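Drurner Room Speaker
Section 3: Placing the Speaker and Tuning It to Your Room

By now you should have the speaker out of its wrapping, the power adapter plugged in, and the Lukumay app on your phone. If you're still fighting with the app, go back to Section 2 and take your time, because everything in this section goes more smoothly once the two are talking to each other.

We know it's tempting to put the speaker down on the first free surface and start your first call. It will work that way, and plenty of people never do anything else. But a speaker that hasn't been tuned to its room tends to make everyone sound as though they were calling from the bottom of a stairwell, and a few minutes spent now will save you a lot of "Sorry, could you say that again?" later on.

Placing the speaker

1. Pick a table or shelf that doesn't wobble, somewhere near the people who will be doing most of the talking.

2. Set the speaker down on its rubber feet with the light ring facing up. Please don't stand it on its side (we've seen it done!), as the microphones are all along the top rim.

3. Keep a hand's width clear on every side. Mugs and stacks of paper pushed right up against the rim will muffle the voices on that side.

4. Run the power cord where nobody will catch a foot or a chair wheel in it.

Caution: Do not put the speaker on top of a radiator, a heater vent, or any other equipment that gets warm.

Note: One speaker is meant for a room of up to 500 square feet. If yours is bigger than that, you can pair a second unit. The steps are in Section 7.

Tuning it to your room

5. In the app, tap Rooms, then Add a Room, and give it a name you'll recognize. If you're asked for a setup code, type 1378. You can change it afterward under Settings, and we'd suggest you do.

6. Choose your floor type. Pick Hard Floor for wood or tile and Soft Floor for carpet. If you have a hard floor with a rug on it, go by whichever covers more of the room.

7. Ask everyone to be quiet for a moment, then tap Listen. The speaker plays a rising tone for 10 seconds while the ring turns blue. Stay put until the ring goes white again.

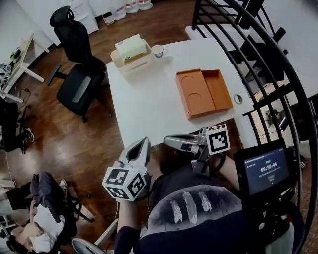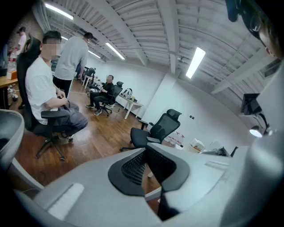
One owner wrote to us in November that the floor setting had slipped right past them, and that they'd spent weeks blaming the internet connection for an echo that went away as soon as they switched to Hard Floor and ran the tone again. They also asked whether we could make that step harder to miss, so let us say it one more time: please do check step 6 before you go on to step 7.

8. Make a test call. Tap Test, talk the way you normally would for a sentence or two, and the speaker will play your own voice back to you. Try it from your usual seat and then from the farthest corner you expect anyone to speak from.

9. If you're happy with what you hear, tap Save. If you still sound hollow, move the speaker a little farther from the nearest wall and repeat steps 7 and 8.

Note: Run the tone again whenever you move to another room or bring in new curtains or large furniture. You don't need to do it after ordinary tidying up.

If the ring flashes red

A red ring during step 7 means the room was too noisy for a good reading. Fans are the usual culprit, followed by open windows. Turn off or close what you can and tap Listen again. If the app shows message 102, the speaker has lost its connection to your phone. Bring the phone closer, wait for the ring to turn white, and start over from step 7.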